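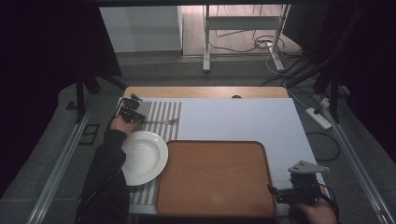 Open day at Girkwood – anyone else go?

tablesaw_tina
Posted in Shows, Visits and Meetups
So I finally made it to the Girkwood robotics open day in January and figured I'd write it up while I still remember it. Got there at 10 in the morning, parking was a pain, go early if they run it again. Main hall was mostly arms behind glass doing pick and place, which I've seen plenty of. The part I liked best was the table setting demo in the side room. A person works with a black gripper in each hand and does place settings with them – plate, fork, placemat, wooden tray – and the robot side is supposed to learn from that. I stood there for nearly 40 minutes and my brother-in-law had to come find me!

They let people have a turn too. It's way harder than it looks. I can set a table in my sleep but give me two blocky fingers and a big shiny plate and I'm a toddler again.
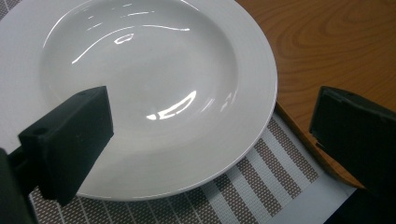

The plate between the two gripper fingers.

gearhead_moss
Went in the afternoon. Nice people, but I'm going to be the grump here. Girkwood had a banner up about home robots and what I got was a guy setting a table by hand with extra steps. Wake me up when the arm does it.

tablesaw_tina
Ha, fair, but did you stay for the talk? Cayetano Campos went through how they get from the hand demos to the arm and I thought he was pretty straight about what doesn't work yet. He said they want 200 good runs of one task before they even bother training on it, and they'd just thrown out a batch of 20 for being sloppy.

gearhead_moss
Missed the talk. I was in line for coffee. Still think you could do a plate with a suction cup and be home by lunch.

nightshift_ray
Suction's fine for the plate, sure. Then you need something else for the fork, and something else again for a cloth. I run a packing line and we've got a drawer full of end tools that each do one thing, and changing them over eats my whole morning. If one pair of fingers can do all of it badly I'm already interested.

gearhead_moss
"Badly" is doing a lot of work there, Ray.

nightshift_ray
You haven't seen my line lol

pilar_k
Was the Datavetti booth there this year? They had the little sorting machine last time and my kids still talk about it.

tablesaw_tina
Yep, back corner by the doors. Same machine I think, new paint. Iglesias was next to them with conveyors, and I picked up an Eler catalog if anybody wants the part numbers – just message me.

pilar_k
Oh please do send it. And how old do you have to be to try the grippers? Mine are 9 and 12.

tablesaw_tina
Didn't see an age sign. The girl ahead of me looked like middle school and she got the fork on her second go, which took me a lot longer. I'd email them first.

gearhead_moss
OK fine, I'll go to the talk next time. Somebody save me a seat near the coffee.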